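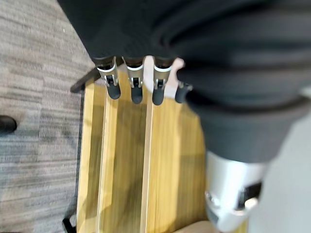
Ilona Szilágyi told me she'd never once thought about what her table was doing all day until she had to work at somebody else's. She wrote that to us in September, along with a long list of complaints about her old one (sticky, wobbly, bad for rolling dough), and I've been quoting her to everybody at the shop ever since. So I'm putting her first in our news too!

And the news is this: Flirkholm is bringing out a new worktable, the Clelstead, and orders open this month. I'm Margit Veres, I run the bench side of things at our Wendmont workshop, and I've been wanting to write this release for a very long time.

The Clelstead is a plain wooden table in a light honey color. You can fold laundry on it, sort the mail, cut out a dress pattern, feed the kids, and then wipe it down and start over. We went back and forth on the color for months. I wanted darker, Aranka Lengyel wanted paler, and we met at honey, which I now like better than either. Small things show up well against it - a dropped button, a needle, the last screw from the bag - and if you sew or fix things at home you'll know why that made me so happy.

We finish the top with an oil we rub in by hand, four coats, with a long rest between them. It's slow going and the workshop smells of it for days (I stopped noticing years ago, my family has not). The oil leaves the surface smooth but not slippery, so a mixing bowl stays put while you stir. Scratches can be sanded out and oiled over in an afternoon, and we tuck a little tin of the same oil and a folded cloth in with every table.

We made 491 of the earlier model, the Pryor, and the people who bought it have been generous with their opinions. The legs were too close together for anyone who likes to sit at the end. The edge dug into your forearms if you were writing for long. Both of those are fixed now. The legs sit out at the corners, and Aranka rounded the edge over by hand on three test tops before we all agreed on the curve. I leaned on those test tops every lunch break for a good while, sleeves up and sleeves down, eating soup.

Height was the other argument. We settled on 746 millimeters, and there's a set of screw-in feet for floors like mine that slope toward the back door. Erasto Mollel worked out the feet, and he'd like me to mention that they turn by hand with no wrench. They do! I tried it with the table fully loaded and got there in the end, though I'd take the dishes off first if I were you.

The Clelstead costs 820 dollars, oil and cloth included. Each one is built after it's ordered, so please expect a wait of a few weeks, longer if you want it shipped. You can also come pick it up at Wendmont, where we'll help you get it into the car. Bring a blanket for the top. We have tape and cardboard but we're always short on blankets.

If you'd like to try one before you decide, the showroom table is by the front window and you're welcome to sit at it, write on it or roll out a pie crust. Erzsébet Szekeres opens up at nine in the morning and she'll put the kettle on.

Press contact: Margit Veres, Flirkholm, Wendmont workshop | © Flirkholm. All rights reserved. | Back to top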